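Small things find a home on the large white table at the Torres Room

TIRKBERG - The toy library on Gedora Street has been getting ready for its March reopening, and anyone who has walked past in the late afternoon will have noticed the lights on well past closing. The shelves are nearly full again, the floor has had its second coat of polish, and the part of the job that everybody thought would be quick, which was sorting out the play kitchen and the picnic sets, is the part that is still going on.

The library lends toys to families the way the one across the square lends books. It has 1,801 pieces on its list at the moment, from rocking horses down to teacups you could lose in a coat pocket, and it is the teacups and their friends that cause the trouble. Big toys come back because a big toy is hard to overlook when you are packing the car. A little pretend carrot will roll under a sofa and live there happily until the family moves house.

Gavin Baxter has looked after the lending desk for three winters now and has a soft spot for the food things in particular. He grew up over his aunt's bakery in Punero, and he will tell you (at some length, if you have the time, and it is worth having the time) that a child who will not share a truck will nearly always share a bun.

"You put a basket down and a couple of things to eat next to it, and they just start," he said, with one elbow on the desk and a box of mixed odds and ends under the other. "They don't need any instructions from me. One of them is the shopkeeper and one of them is the customer, and then somebody's grandmother gets served lunch whether she wanted it or not."

The idea this spring is to stop lending the play food in big mixed tubs, which came home with half the contents swapped for something else, and to make up small basket sets in its place. Each one gets a basket, something to cook or serve with, a few things to eat, and now and then a little extra that has no business in a kitchen at all but makes people smile. The sorting is being done in the Torres Room at the back, where there is a good plain table with plenty of space on it and nothing on the walls to distract anybody. 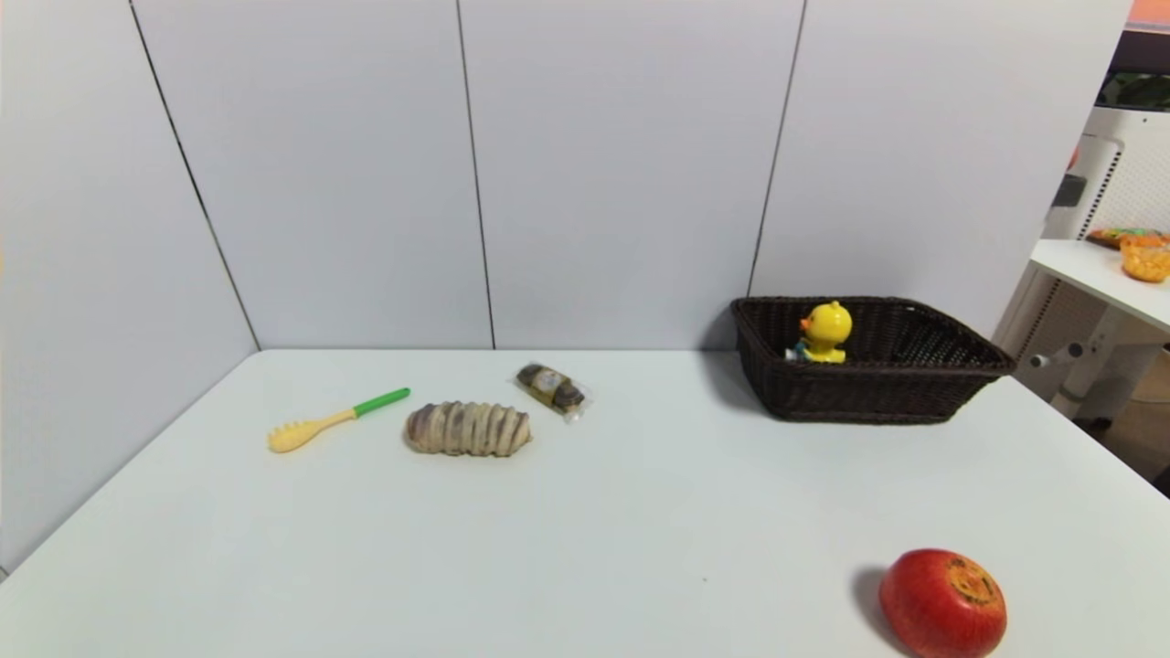
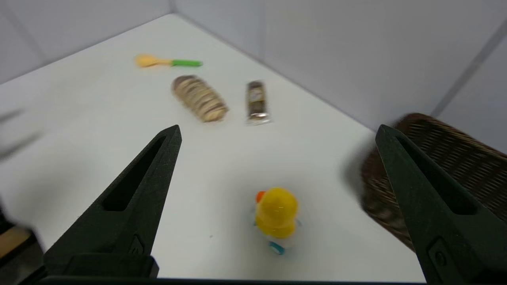 The striped roll, the wrapped snack and the green-handled utensil, with the dark woven basket over to the right.

Mr. Baxter would like it known that the sets are not meant to be fancy. The library had 200 dollars to spend on play food this season and he has been careful with it, picking up most of what was needed at rummage sales and from families whose children have grown out of that sort of thing. The baskets came mostly from people's attics. A notice in the window asking for them brought in so many that a second notice had to go up asking people to please hold on to the rest until summer, and there is still a tower of them beside the coat hooks that the smaller visitors have been told, kindly but more than once, not to climb.

There has been a good deal of friendly argument about what belongs with what. Some of the parents who came in to help felt that a bakery set should be all bread and nothing else. Others said that children never play that way, and that a bakery which also sells candy and keeps a duck is a much better bakery. The second group seems to have carried the day, and there will be a bathtub toy or a farm animal tucked into a fair number of the baskets when they go out. The argument about whether plastic forks count as cooking tools or as table things was still open when this was written, and may well outlast the winter.

Wrapped things were another question. A few of the helpers wondered whether anything in a crinkly wrapper ought to go out with sets for the youngest borrowers, and after some back and forth it was settled that these would be kept for the sets marked for older children, with a green tag on the handle. Sets for the little ones get a yellow tag and larger pieces only. Families can ask at the desk if they are not sure which they have, and Mr. Baxter says he would much prefer a question at the counter to a worried phone call at bath time.

Borrowing will work much as it did before. A set goes home for 3 weeks and can be renewed once, as long as no one else is waiting. Every basket will have a card inside with small drawings of its contents, so that children who are not reading yet can do the checking themselves, which they take very seriously. If a piece goes missing, the library asks only that you say so. There are no fines for pieces under the size of a shoe and there never have been, though there is a jar on the desk for anyone whose conscience bothers them.

The library is also asking for a few things. Play fruit is in short supply, oddly enough, and so are cups that match. Small wooden spoons are always welcome, and so is anybody who can draw a recognizable pear, as the contents cards are being done by hand and the present artist admits that her pears look like light bulbs. What it does not need is any more jigsaw puzzles. There are more than enough of those to see Tirkberg through several wet summers, and a few of them are even complete.

Last year's reopening brought 300 people through the door, and by the middle of the afternoon the line for the dress-up corner went past the bicycle rack and partway to the pharmacy. This time there will be a second desk for returns, so that people who only want to drop something off need not stand behind people who want to try on a cape. There will be coffee and lemonade in the front hall and, by popular demand, real cinnamon rolls, baked from the recipe that came with Mr. Baxter from Punero. He has asked that these be eaten in the hall and kept well away from the pretend ones, on account of something that happened with a custard tart two years ago that he prefers not to go into.

The doors open at ten in the morning and the basket sets can be borrowed from noon. Membership cards from last year are still good, and new families can sign up on the spot with proof of address. Strollers may be left under the awning on the Gedora Street side. Donations of play food can be dropped in the blue crate inside the front door any afternoon before four, washed if possible, with a note of where they came from if you would like to be thanked.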